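Refinishing a table top in a rental, what finish holds up?

Posted in Home Repair > Furniture and Floors

Etenesh Alemneh
I rent the upper unit of a two-family house in Plandlow and my landlord has agreed to let me redo the big table that came with the place. It is solid wood, 72 inches long, and the old finish has gone cloudy at one end where somebody kept a kettle. I have sanded one small patch underneath to test and the bare wood looks fine.

My problem is the top coat. The hardware store in town only carries two kinds, an oil and a water-based polyurethane. The man at the counter told me the oil is easier and his coworker told me never to use oil on a table people eat at. I would like something that can take hot plates and the occasional spill. I do not have a garage, so the work has to be done in the room where the table is. There are two windows but only one opens. I also have a downstairs neighbor who is sensitive to smells.

How long should I expect to be without the table? And is it worth ordering something better online?

3 replies

Hladun
Go with the water-based poly. I have done four tables and a set of stair treads with it. Smell is gone by the next morning with a window open, while an oil-based varnish will bother your neighbor for days.

Sand with 120, then 180, and stop there. People go up to 400 on bare wood and then wonder why the finish sits on top like plastic wrap. Vacuum, wipe with a barely damp cloth, let it dry. The first coat will raise the grain and feel rough. That is normal. Give it a light pass with 320 once it has dried and do the next coat.

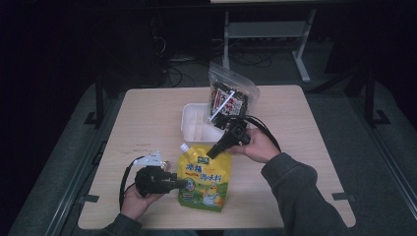
Three coats on the legs is plenty, but put at least four on the top. Use a foam brush or a good synthetic one and keep your strokes going the same way as the grain. Do not go back over a spot that has started to set, you will leave drag marks and have to sand them out.

On timing, you can do two coats a day if the room is warm. Wait 72 hours before you put anything light on it, and a few weeks before you leave a wet glass or a tablecloth on it. The can will give its own numbers and you should follow those over mine. Use trivets no matter what you pick. Poly will take a warm plate but a pan off the stove will mark it.

Rastness
just use oil. wipe it on wipe it off. if it gets a ring sand that part and oil it again, you cant do that with poly. lay the rags flat outside to dry or soak them in water, dont leave them in a pile, they can catch fire by themselves

Flestness
Both of the above will work, it depends on how much upkeep you want. Oil needs a fresh coat once or twice a year at the start. Poly you can leave alone until it wears through, and then you have to sand the whole top.

A couple of things that were not mentioned. Find out what the old finish is before you start on the full top. Put a little denatured alcohol on a cotton ball and hold it against a hidden spot for a minute. If it gets sticky you have shellac, and the cloudy end may come out with alcohol alone and no sanding. If the house is old, test for lead before sanding anything painted.

I would not order online for one table. A quart from the store should cover a top that size with some left over. Pick satin, gloss shows every crumb.

Etenesh Alemneh
Thank you all. I tried the cotton ball on the underside and it did go sticky, so I will try the alcohol on the cloudy end before I sand any more. If that fails I will get the water-based in satin.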